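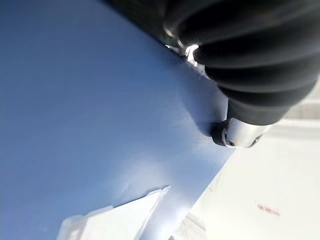
4. Recording a walk

This section covers recording a walk on the Mutora, saving it, and posting it to your walk journal in the Tralteo app. It assumes you have already charged the unit and paired it with your phone (see section 3).

4.1 Before you leave the house

1. Hold the side button until the start screen appears.
2. Check the battery icon. A full charge gives 14 hours of recording with the screen off. If the icon shows one bar, charge the unit first.
3. Scroll to Profile and choose Walk, Hike or Stroller. Walk is fine for sidewalks, park paths and packed trails. Hike records a point more often and uses more battery.
4. Scroll to Units and choose miles or kilometers. Walks you have already saved keep the units they were saved in.

Note: The Mutora holds 3,000 track points per walk. On the Walk profile that covers a full day. On the Hike profile a long outing may be split into two parts, and the app joins them again when you transfer.

4.2 Getting a position

1. Go outside and stand away from tall buildings and heavy tree cover.
2. Press Start once. The arrow blinks while the unit looks for satellites.
3. Wait for the arrow to turn solid. The first time can take several minutes. After that it is usually quicker, unless you have traveled a long way with the unit turned off.
4. Press Start again. The timer begins to run and the unit vibrates twice.

Caution: Do not look at the screen while crossing streets or walking on uneven ground. Stop first, or use the vibration alerts described in section 6. 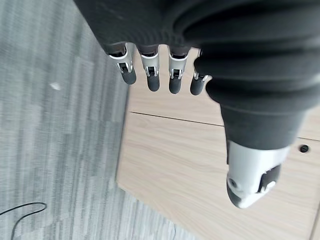 Figure 4-1. Robotic hand, fingers with black rubber tips.

4.3 While you are walking

The main screen shows distance, time and current pace. Press the lower button to step through the other screens.

To pause: Press Start once. The unit vibrates once and the timer stops. Press Start again to go on. If you walk while paused, the map will show a straight line between the two places.

To mark a spot: Press and hold the lower button until a flag appears. Use this for benches, drinking fountains, viewpoints or anywhere you want to find again. You can mark up to 32 spots on one walk. Names are added later, in the app.

To turn around: Choose Back from the menu. The unit draws your track in reverse and shows an arrow toward the start. It does not know about gates that have closed or trails that have flooded - use your own judgment.

Note: In ravines and other low ground the track may wander to one side of the path. The distance can read a little long on these stretches. If you walk the same loop often, see Fixed Loops in section 7.

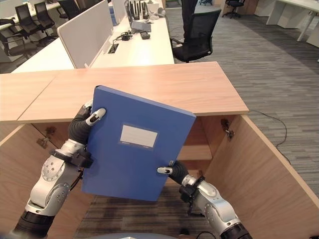 4.4 Saving the walk

1. Press and hold Start until Save appears.
2. Choose Save, Resume or Discard. A discarded walk can't be brought back.
3. If you chose Save, wait for the check mark before you turn the unit off.

The walk is named with the day and time it began, such as "Monday 6:40 PM". A walk that goes past midnight keeps the day it started on.

4.5 Posting to your journal

1. Open Tralteo on your phone with the Mutora close by.
2. Tap Transfer. New walks appear at the top of the list.
3. Tap a walk, then tap Edit to change the name. Most people use the place: "Retthorpe loop", for example.
4. Add your notes under the map. Photos taken on your phone during the walk are offered automatically. Untick any you don't want.
5. Under Who Can See, choose Only Me, Walking Partners or Everyone.
6. Tap Post.

Caution: The map shows where you started and ended. If you set out from your own front door, turn on Hide Ends before choosing Everyone. This removes the first and last 495 feet of the track from the posted map. Your own copy is not changed.

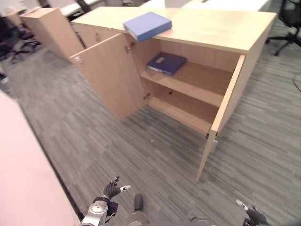 Figure 4-2. Low wooden cabinet, both doors open.

4.6 If something goes wrong

The arrow never turns solid: Move to open ground and restart the unit.

The walk doesn't appear in the app: Turn Bluetooth off and on, then tap Transfer again. Don't delete the walk from the unit until you see it on the phone.

The climb figure looks wrong: Height is less exact than distance. Reset it at a known height under Tools, then Set Height.

Two walks were saved as one: Open the walk in the app, tap Edit, then Split, and drag the marker to the place where the second walk began.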